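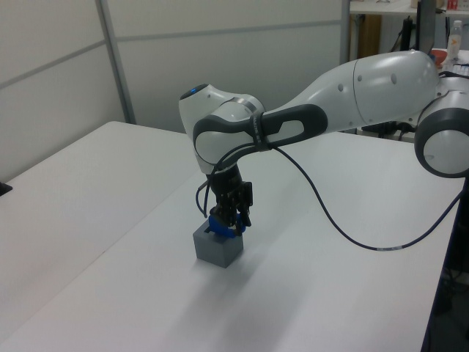
Friday, July 9, 2021. Mixing notes, Nurnville session, second pass. Started with the quartet piece Roxana wants to open the record with, the slow one she calls Nyaga, and I finally have the cello sitting where it should! The trouble all spring was the low strings and the marimba fighting over the same patch, and every time I turned one down the whole tune went thin. Today I left both faders alone and moved the marimba's room mics back in time a touch, and the two parts came apart like they'd been waiting for it. I keep thinking of the marimba part now as that white arm with its black gripper down against the little gray cube, one small thing held in one small place, and everything else free to move around it. Told Leonie this and she wrote "gray cube" on the track sheet, so that's its name from now on.

Settings for whoever opens the session next: marimba close pair panned in, not hard left and right. Room pair high-passed and pulled back. Dip on the cello at 388 Hz, narrow, just enough to stop the honk on the held note in the bridge. Tried the same dip at 573 and it took the wood out of the sound, so leave that one off.

Flute. Take 5 is the keeper, no question. The breath before the second phrase is loud and I love it. Please don't edit it out! Leonie wants the breath ducked a little on headphones and I said I'd listen again with fresh ears, but my vote is in. Takes 2 and 3 have a chair creak in the quiet bar.

Reverb: went through all the plates and ended up with the old Mallari spring unit on the flute only. It's noisy and the left side drops out if you lean on the cable, but the tail has this grainy shimmer that nothing else in the room gives me. Printed it to its own track so we aren't depending on the cable holding out. Everyone else shares one short hall.

Bounced a rough and played it in the kitchen on the small speaker. Bass note in the last chorus still disappears. Might double it an octave up, very quietly – Roxana did something like that live in November and it worked beautifully.

Still to do
– Roxana to pick the ending, fade or the cold stop. (Cold stop, please.)
– re-tune the two hand drum hits before the bridge
– Zolix, the fast one, hasn't been touched. Percussion is more than five mics deep and I want a clear morning for it.
– label the spring print properly, it's still called Audio 5

Left the desk set up as is, levels marked on tape. Leonie has the backup drive.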